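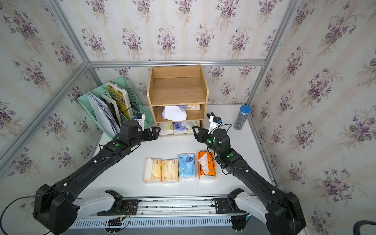 Light wood shelf unit, violets on the wallpaper.

Stitetach > Catchers > Mitts > The Vidmar

THE VIDMAR CATCHER'S MITT
Adult, right-hand throw. Left-hand throw made to order, for the left-handed catcher you swear you know.

Availability: in stock in Saddle and Black. Navy returns in September.
Ships from: Celach

The Vidmar is a steerhide catcher's mitt for people who catch a lot and get thanked very little. It has a deep pocket, a stiff thumb, and a closed web that hides the ball from everybody, including on certain evenings the catcher. We have been making it long enough to know what it's good at. It is good at high school and college velocity, at town ball, and at the kind of adult league where one guy still throws hard and lets you hear about it in the parking lot.

It will not teach you to frame. We say so because we get emails. A quiet hand makes a borderline pitch look like a strike, and a mitt can help a little by not flopping around when the ball arrives, but if you stab at the low one you are going to stab at it in our mitt too, and the umpire will notice in any color.

How it's built

The shell and palm are cut from the same side of leather, so the two halves break in at the same pace. Plenty of mitts use a softer hide in the palm because it feels wonderful in the store. Then it's June and the palm has the consistency of a sock while the shell still thinks it's a suitcase.

The padding is wool felt in two layers, laid in by hand and stitched down at the heel only. The top layer can drift a bit toward the pocket as you use it. We like that. If you don't, the heel opens with one lace and you can push it back where it was, then lace it up again while muttering.

The thumb has a plastic stay inside a leather sleeve. You can pull the stay out. Most catchers under college age should leave it in, and most catchers over thirty will leave it in without being asked.

Laces are tanned rawhide, on the thick side. A spare set comes in the box. It is rolled up in the bottom under the paper, where people throw it away, and then they write to us for a spare set.

Breaking it in

Play catch. That's our whole recommendation and it has been unpopular for years.

If you want more than that, rub a small amount of Dinora conditioner (sold separately, naturally) into the hinge and the web, let it sit overnight, and then play catch. A fingertip's worth is plenty. The tin is small for a reason and should last you almost 12 months, or one afternoon if your dad gets hold of it.

Please do not do any of the following:
Put it in the oven.
Put it in the microwave, even "just on defrost."
Run it over with a truck.
Soak it in a bucket.
Leave it under a mattress and expect to be a different player in the morning.

We have received mitts that had been through each of these, and one that had been through the first and the third in that order. The letter with it said the leather had "failed unexpectedly."

A mallet is fine. Hit the pocket, leave the thumb alone, and stop before the neighbors come over.

Sizing

The Vidmar runs snug. The hand opening is cut narrow and the wrist strap takes up whatever slack is left, so try it with a batting glove underneath if you wear one. Should your index finger live outside the mitt, there is a pad for it on the back. Catchers with very large hands should order the wide opening, at no extra charge. Catchers who merely believe they have very large hands may return it within the usual period.

There is no youth version. We tried one. It was the same mitt with less leather in it, and the kids who tested it preferred their old ones and said so with great frankness. A ten-year-old with a forty-pound gear bag has enough to carry anyway.

Specifications

Leather: steerhide, shell and palm
Padding: wool felt, two layers
Web: closed, one piece
Back: closed, with finger pad
Wrist: adjustable strap, buckle
Lining: deerskin
Colors: Saddle, Black, Navy
Laces: rawhide, spare set included
Sewn in: Celach

Repairs and relacing

Every Vidmar can be sent back to the shop for relacing, whether you bought it from us or from a cousin. Hậu Thân has run the repair bench since it was a card table, and he keeps the log by hand. It stands at 3,117 mitts as of this page's last update. He will replace broken lace, re-lay felt, and restitch a torn lining. He will also write you a short note about how the mitt has been stored, and you may find it a bit cool in tone.

Take your batting gloves, gum, and lineup cards out of it first. Write your name on the shipping form and not only on the mitt, as we have several customers named "Moose."

Turnaround is slowest in the spring, when the whole country pulls its gear out of the garage on the same weekend and discovers what a mouse can do with rawhide. Send it in over the winter and you'll have it back well before anybody needs you to squat.

Guarantee

Stitching and web are covered for 2 seasons of normal play. Normal play includes foul tips, wild pitches, and bullpen work. It does not include dogs. We're fond of dogs, and we have seen the photographs, and the answer is still no.

Goes with

Dinora conditioner, small tin
Rawhide lace, single length, all colors
Knee savers, which we don't make but keep behind the counter out of sympathy

Customer questions

Is it legal for my league?
Almost certainly. Some leagues have rules about mitt color, usually written after somebody's clever idea with optic yellow. Check Navy before you order it.

Can I use it at first base?
You can, the way you can wear a snowmobile suit to a wedding. Most rulebooks save the catcher's mitt for the catcher, too.

Can you stamp my name on it?
Yes, on the thumb or the wrist strap. Stamped mitts can't be returned, so spell it right. We stamp what you type.

Does it smell like leather?
Until about the second doubleheader.

Page updated December 22, 2022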